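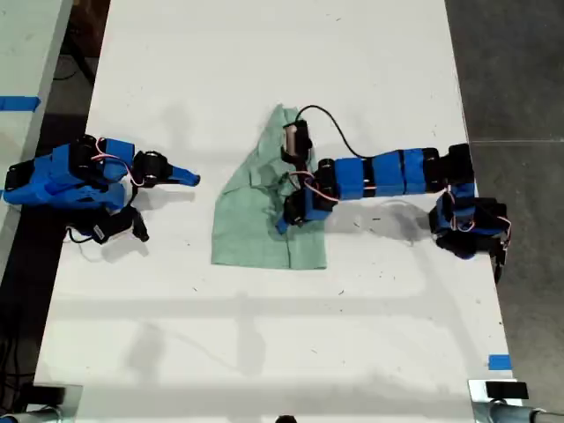

Wanted: people who fold T-shirts (any old way you like)

Hi, I'm Efe Babalola, and I look after the folding study at Skalovance. I'm after 24 people to come in and fold T-shirts with me for a morning in February. No experience needed, and messy folders are very welcome! 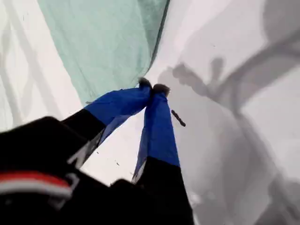

2 min read

What you'd be doing: you stand at a long white table, I hand you a shirt in a heap, and you get it flat and folded however you do it at home. Sleeves in first, thirds, the flick-and-tuck your nan taught you, I don't mind. Then we mess it up and go again. My favourite bit is the very start, when you've got one pinch of fabric and have to work out where the hem has gone (I still get this wrong). 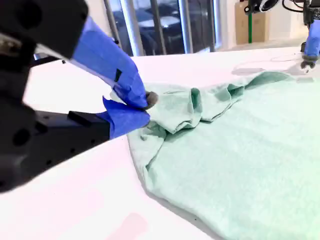
Pale green fabric, bunched up and not folded.

You'll get $92 for the session, paid on the day, plus tea and decent biscuits. It runs for two hours with a sit-down in the middle. You need to be 18 or older and comfortable on your feet. Left-handers, please put your hand up, I'd love a few more of you.

Soft knits are the tricky ones, I reckon.

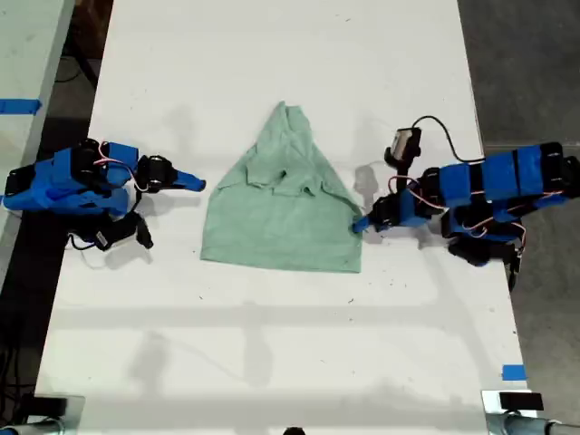
They slump as soon as you let go and the creases wander off wherever they fancy, so don't worry if your pile looks a bit sad. Neatness isn't marked.

To put your name down, ring the Skalovance front desk and ask for me or Ayodele Isah. Tell us which mornings suit and whether you fold left- or right-handed. Names close Wednesday, February 7, 2018.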